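Du côté de l'atelier Dramelell : deux bras de plus à la préparation

Depuis février, nos collègues de Flulari partagent leur atelier avec un poste à deux bras, baptisé Zurby par l'équipe du matin (le nom est resté, et tant mieux !). Il apprend à ranger et à sortir de petits articles des bacs, un geste que nos préparatrices et préparateurs répètent jusqu'à 2000 fois par semaine.

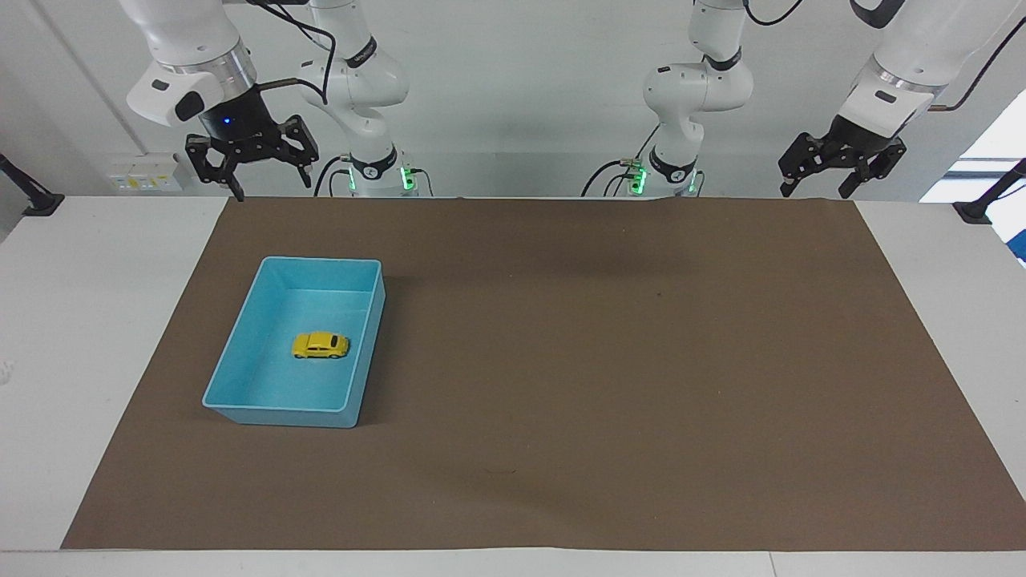 Le poste Zurby, ses deux bras et le bac bleu.

On commence tout simplement, avec une petite voiture jaune et un bac, et l'on change la position de l'un ou de l'autre entre deux essais. Cela paraît peu de chose, mais il en faut environ 100 avant de passer à un nouvel article. 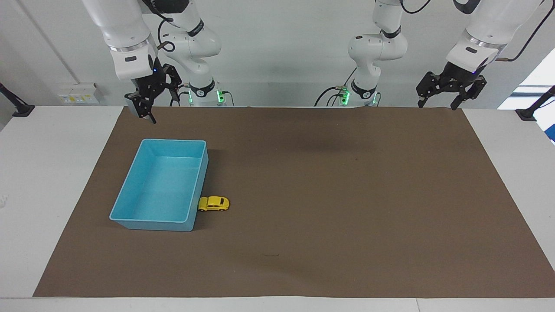 La petite voiture jaune, cette fois à côté du bac.

Pour l'équipe, le métier bouge doucement. Trois personnes ont suivi la formation de Sönmez et pilotent désormais les essais à tour de rôle, assises, ce que les dos apprécient beaucoup en fin d'après-midi ! Elles gardent aussi la main sur les articles fragiles, et c'est très bien ainsi. 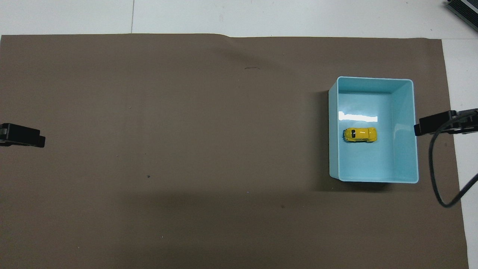
Le bac et la voiture, vus d'en haut.

Le cahier de remarques reste ouvert à côté de la machine à café, et vos idées d'articles à essayer y sont les bienvenues, même les plus farfelues.

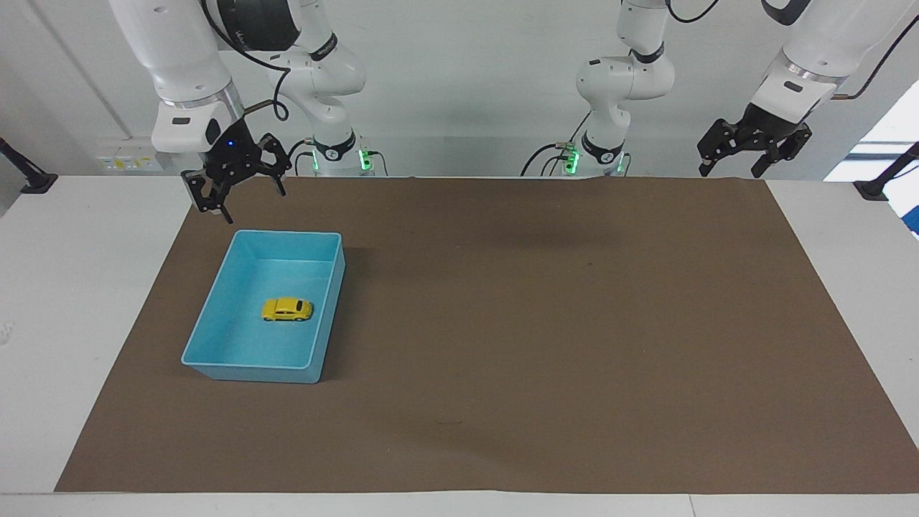

Faut-il savoir programmer pour rejoindre les essais ?
Aucune connaissance en informatique n'est demandée, la formation se fait sur place et il suffit de s'inscrire auprès de son responsable.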